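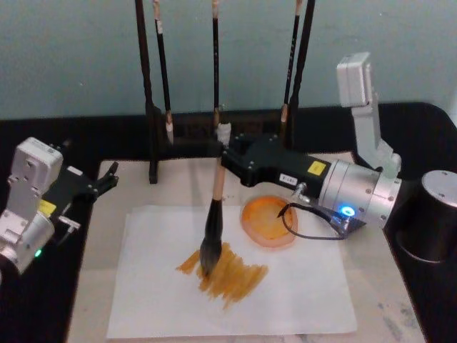
Brush on paper, ochre strokes

Wendon Town Talk > Courts and Council

Fined for a parody account?

plondine_pete
So the county court in Wendon fined a guy $3,000 for running a joke account in the council chair's name. 1,231 followers, half of them probably council staff. He's appealing. Thoughts?

lubisroad
He used her real photo and announced a fake water shutoff. My mother filled the bathtub. I have a hard time calling that satire.

gravelpit13
The shutoff post had a cartoon duck on it. Your mother may be a cautious woman.

lubisroad
She is, and she still had 13 buckets in the hallway on Saturday.

quietmargin
Read the ruling before picking teams. The fine is for the shutoff post only. The other 5 posts in the complaint were thrown out, including the one about her parking.

plondine_pete
The parking one was the best one.

gravelpit13
Still too much money for one post. The Ciltance plant leaked into the creek all spring and got a letter.

lubisroad
Different law, different office. Be mad at both, I am.

quietmargin
Appeal goes to the Plondine court in March. Public gallery is open, get there before 9 if you want a chair with a back.

plondine_pete
I'll bring the duck.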